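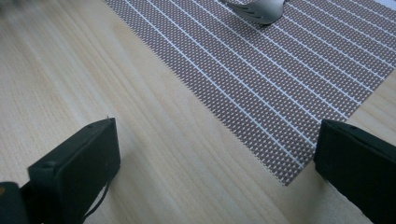 Photo: Jocelyn Carrier

Weaving for Beginners, handout 3: stripes and what they do to your cloth

Hello again! I promised I'd write up the bit on stripes, as I talked far too fast last time and half of you were still winding on.

A stripe can live in the warp or in the weft. Warp stripes get decided before you've woven a single row, so do your sums on paper first (I never used to, and I have a very lopsided scarf to show for it). Weft stripes are friendlier, you just change shuttle when you feel like it, and if you hate the colour you can unpick back to where you were happy.

For the sample we're using 40 ends of the grey cotton. Keep your beat even. A heavy hand squashes a thin stripe until it nearly vanishes, and then the next one comes out fat and you'll wonder what went wrong.

Table mats are a lovely first project for all this, small enough to finish and flat enough to show every wobble.
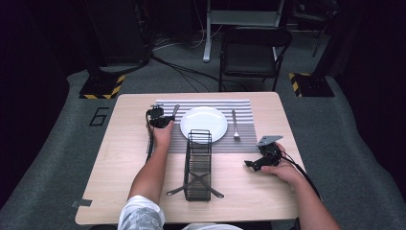

Huiling Zhong asked whether the tails should be darned in at the end or tucked in as you go, and said hers had started to work loose at the edges. Tuck them in as you go, please! Lay the tail back into the same shed for an inch or so, then carry on with the new colour. If your stripes are only a few rows deep, don't cut at all, carry the spare yarn up the side and catch it with the working one.

For next time: weave your sample with 3 different stripe widths, and bring it still on the loom. Chapter on selvedges in Catterall if you've got a copy, and mine's on the shelf if you haven't.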